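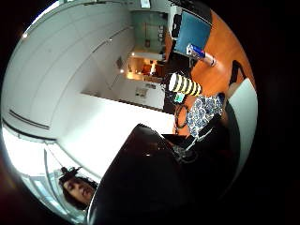 View from the gripper camera, meeting room side.

I get asked at least once a month whether a machine can clear a table yet. My answer has been "some tables" for long enough that I decided to write down which ones.

The task we use at Mekham is dull on purpose. There is a table with ordinary stuff on it: a cloth, a drink can, a spray bottle, a pouch, a notebook. Put each item where it belongs and wipe the surface. A person does this while talking about something else. Our current policy, trained on demonstrations from human hands, finishes the whole sequence in 3 runs out of 10.

Those demonstrations come from two sources. One is a hand-held gripper with a wide-angle camera on it. The other is a sensor glove, tracked from outside by means of printed square markers. The gripper data transfers to the robot more easily, as the fingers match. The glove data is richer and much harder to use, because a hand does things two flat fingers can't.

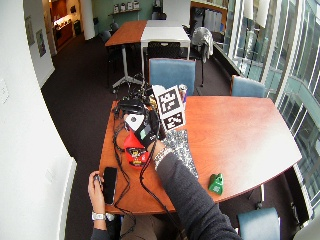

Where it fails

Rigid objects with a clear shape are close to solved at our scale. Cans, cups and notebooks get picked up and put down in roughly the right place, and the errors are boring ones (a can set down too hard, a notebook dragged instead of lifted).

Spray bottles are another matter. Picking one up by the neck is fine. Using it means holding the weight, aiming the nozzle and pulling the trigger with one finger, all with the same hand. Our gripper has one degree of freedom for closing, so it can do the first part only. We have tried a bracket that presses the trigger separately. I count that as changing the chore.

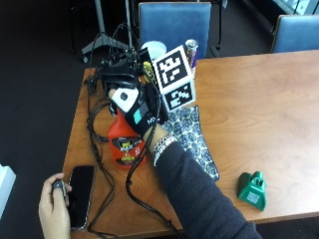
Oranuch Meesuk disagrees with me on the bracket. Her view is that a dishwasher doesn't scrub plates like a person either, and that if the surface ends up clean the tool is fair game. She would also like me to stop scoring runs as failed when the bottle is returned facing the wrong way.

I take the first point and have not changed the scoring. The bracket works for one bottle shape. Change the bottle and we are back in the workshop for an afternoon.

Cloth is the worst item on the list. A folded cloth is a reasonable target. A crumpled one has no stable edge to find, and it looks different every time it is dropped.
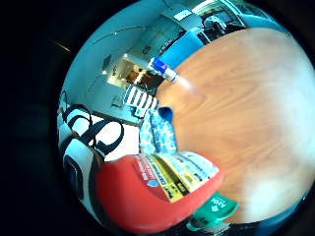 We have 1756 demonstrations in the set now, and more of them are cloth than anything else. Adding the latest batch moved the grasp success rate up and left wiping where it was. My guess is contact force. The cameras record where the cloth goes and tell us very little about how hard anyone is pushing.

The next test adds a pressure pad under the wiping area, borrowed from the Carkow bench. Montri Boonyarit is doing the calibration and wants it finished by Friday. If wiping improves I'll post the curves, along with the 5 runs we had to throw out for timestamp drift.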